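4. Course Setting and Task Design

4.1 Participants and schedule

The project course was offered for the second time in the spring term to students in their final two years of study. Work was organized in teams, and each team kept the same workstation for the whole of the term. The term comprised 14 weekly laboratory sessions. The first sessions covered safety, the arm controllers and the teleoperation software; task work began in March and continued until the closing demonstration.

Students entered the course with uneven preparation. Most had completed an introductory programming class, but few had worked with physical hardware of any kind. The teaching staff therefore decided against a competition format, which had been used in the previous offering and which had rewarded teams with prior experience. Teams were graded instead on the quality of their recorded demonstrations, on a written log, and on a short report comparing at least 2 approaches to the same task.

4.2 The Pillholm task set

The task set used in the course is referred to here as Pillholm, after the building in which the laboratory is located. It consists of tabletop tasks that a person would find trivial: moving an item from one side of the floor to the other, taking an item out of a tray, returning it, and hanging an item on a rack. Objects were chosen from ordinary household goods so that teams could replace them cheaply when they were lost or damaged. They differ widely in stiffness, weight and shape, and this variety was the main source of difficulty for the students.

Tray tasks were scheduled early. Objects in a tray lie close together, and a gripper that approaches at the wrong angle will disturb the neighbors of the one it is meant to take. Teams found this harder than the instructors had expected. Several logs describe long sessions spent only on the approach, before any attempt was made to close the gripper. Soft objects were introduced later, when students had become used to judging depth from the wrist camera view.

4.3 Workstation

All stations followed a common plan, known in the course materials as the Virno layout. Two arms are mounted on a shared aluminum rail at the front of an enclosed floor, so that both can reach the center and either can be used alone. Storage fixtures are attached to the enclosure itself, leaving the floor free for the objects in use. The side and back walls carry a high-contrast printed pattern. Teams were permitted to rearrange the objects between recordings but not to move the rail, the fixtures or the wall panels - a rule that was stated in the handout and repeated at the start of the term. Figure 1 shows a station during tray work. 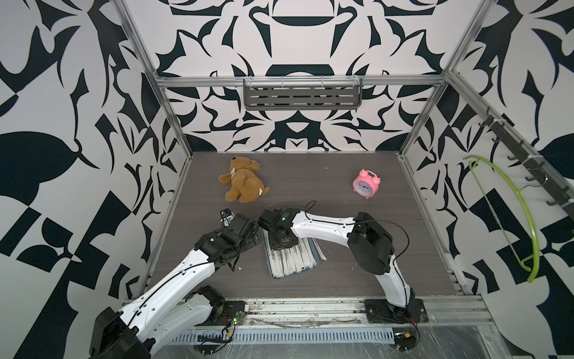
Ochoa Laboratory for Student Robotics, Department of Mechanical Engineering, Romville College

Figure 1. A two-arm station with both grippers brought in close to the tray of paper-wrapped packets. A plush toy and a twin-bell alarm clock are on the floor behind the tray; the wall shelf and hook rack are attached to the enclosure.

4.4 Recordings and logs

Over the term the teams submitted 131 recordings for grading. A recording was accepted if it ran without interruption from the start position to the end position and if the matching log entry had been completed on the same day. Failed attempts could be submitted, and students were encouraged to do so when the failure was explained in the log. Of the accepted recordings, 49 included at least one failed grasp followed by a second attempt. These were kept in the course archive and were used in class discussion with the consent of the teams concerned.

The log form was short. It asked for the task, the starting arrangement of the objects, which arm was used first, and any contact between the two arms. The last item was added partway through the term after teams began to work with both arms over the same part of the floor. Before that point such contacts were recorded only when a student chose to mention them, and the early logs should be read with this in mind. The archive was closed on June 22, 2019, and no entries were changed after that date.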